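Section 6. Hand Washing Knit Garments

6.1 Fill the basin with cool water to the marked line.

6.2 Add 5 ml of Predeck liquid and stir until it is dissolved.

6.3 Turn the garment inside out and lower it into the water. Press gently for five minutes. Do not rub or wring.

6.4 Drain the basin and rinse twice, using fresh water each time.

CAUTION: Do not use chlorine bleach on any knit. Garments marked "Dry Clean Only" must be returned to the front desk.

6.5 Roll the garment in a dry towel and press along the roll. Lay it flat on the drying rack, away from direct heat.

NOTE: Knits with metallic thread or ruffled trim should be washed singly. Shape the trim by hand before drying - an iron will flatten it.

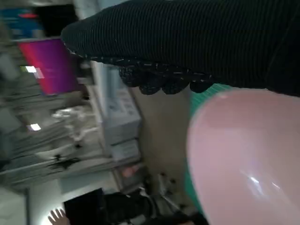
May two garments be washed in the same water? Only when both are the same color and their combined weight is under 500 grams.

6.6 Clean the basin and record the wash on the Plomska log sheet.

Filed under: Laundry Room Guides > Delicates

Print this page | E-mail this page

Comments (3)

Thandeka Magagula: Does the amount in 6.2 change for hard water?

Terence Bellamy: We use 10 ml at the Prirau house and rinse a third time.

Sunil Herath: Please add something on wool socks.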